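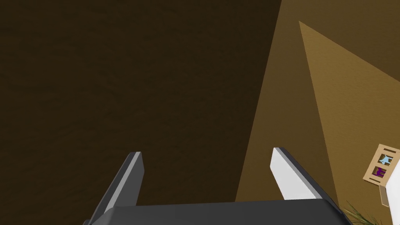
Wirkham Public Library: Changes to Borrowing Rules (thread)

1/ The Wirkham Public Library will put new borrowing rules into effect in September. The rules apply to all cardholders at both the Main Library and the Vidal Street Branch. This thread sets out the main points. The full text is available in print at either service desk.

2/ Overdue fines on books, magazines and audiobooks will end. Fines already on a card for these items will be cleared when the rules take effect. Cardholders do not need to call, write or visit for this to happen.

3/ Charges for lost or badly damaged items will remain. An item is treated as lost when it is 40 days past its due date. If the item is then returned in good condition, the charge will be removed -- including in cases where the bill has already been mailed.

4/ The standard loan period stays at three weeks. Items may be renewed twice unless another reader has placed a hold. Renewals may be made at the desk, by phone or through the online catalog. 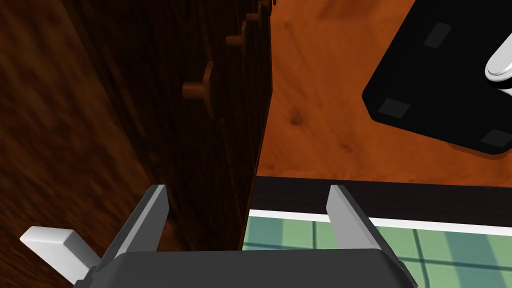 5/ Will the limit on the number of items per card change?

The limit will go up to 90 items for adult cards. Children's cards will keep their present limit unless a parent or guardian asks for the higher one in writing.

6/ Museum passes, tools and board games are not covered by the end of fines. These items are few in number and are often reserved weeks ahead. The late charge for them is unchanged and is printed on the tag attached to each item.

7/ Holds will be kept on the pickup shelf for seven days. The present period is five. A reader who cannot come within that time may ask the desk to move the hold to a later date without losing his or her place in line.

8/ The catalog will move to a new system, Zorkier, in the same month. Card numbers and PINs will carry over. Saved reading lists will carry over as well, but reading history will not. Cardholders who wish to keep a copy of their history should print or save it before the change.

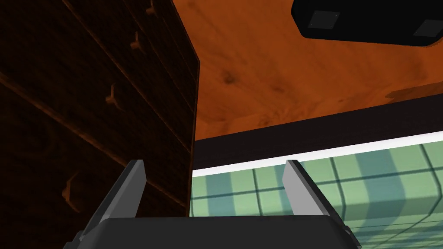 The catalog will be offline for one night while records are moved. Items may still be returned through the outside book drops during that time, and no due dates will fall on the following morning.

9/ The Library received 103 written comments on the draft rules. Most dealt with fines and holds. The draft was changed in two places as a result: the hold period was made longer, and the reading list transfer was added. Replies have been sent to all those who gave an address.

10/ Residents of Esumico Township may continue to use the Library under the present agreement. Township cards that expire before the end of the year should be renewed in person, with proof of address.

11/ Teachers with classroom cards may borrow for a full school term. Sets of 17 or more copies of one title must be requested two weeks ahead -- this is unchanged from last year.

12/ Questions may be sent to Raimo Vainio, Head of Circulation, in care of the Main Library. Large-print copies of the rules are available on request at both locations.

Posted 2019-07-31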